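Print this page | E-mail this page

Filed under: Handouts > Buying Automation > Kit reviews
2 comments | 5 shares

Handout 6: Reading a Kit the Way a Buyer Would
Kasun Liyanage
Posted 25/11/2020

Last time we took apart the Noltik brochure, which promised an arm "for every home" and left out the power supply. This week it's the Fernura tabletop arm, sold with the Durance play kitchen as a bundle. Read the spec sheet before you come to class. It is four pages long and one of them is a thank-you note.

1. What the money buys

The arm costs 400 dollars by itself and the kitchen adds 200. For that you get joints that come assembled, a gripper, a cable set, and a kitchen with a cooktop, a sink and a tiled wall. The seller calls it "a complete manipulation environment." Your younger cousin would call it a toy kitchen and be right, but toy kitchens are good value. They fit on a desk and they have rims and edges in all the places where a gripper gets into trouble.

Note the bowl. Clear glass is a rude thing to hand a beginner's vision software, and the red pieces inside show up far better than the thing holding them. 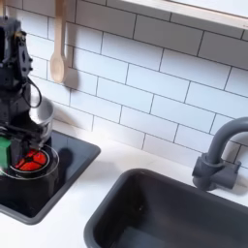 2. What the spec sheet says, and what it means

"Rated for 4000 cycles." Cycles of what? An empty gripper opening and closing is a cycle. So is lifting a full bowl off a pot. Write to the seller and ask which one, and keep the reply.

"Set up in minutes." Any number of minutes is still minutes. My own October setup took 48 of them, a good share spent looking for a hex key that was taped under the lid.

"Tidy cable routing." Look at the side of the arm and decide for yourself how you feel about a loop of cable hanging out in the open. I don't mind it much. A loop needs some slack so the joint can turn. But "tidy" is the brochure's word and you shouldn't copy it into your report.
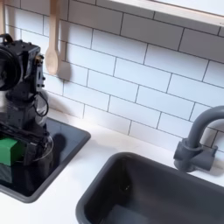

3. For your write-up

Two pages, using the Đào checklist from Handout 3. Cover price, parts, claims and support. Quote each claim exactly, then say what test would settle it. "It seems sturdy" is not a test. If the sheet leaves a number out, say so and move on; don't guess it for them.

Pick one task in the kitchen and say what would count as a failure before you run it. People get very forgiving afterward.

Print this page | E-mail this page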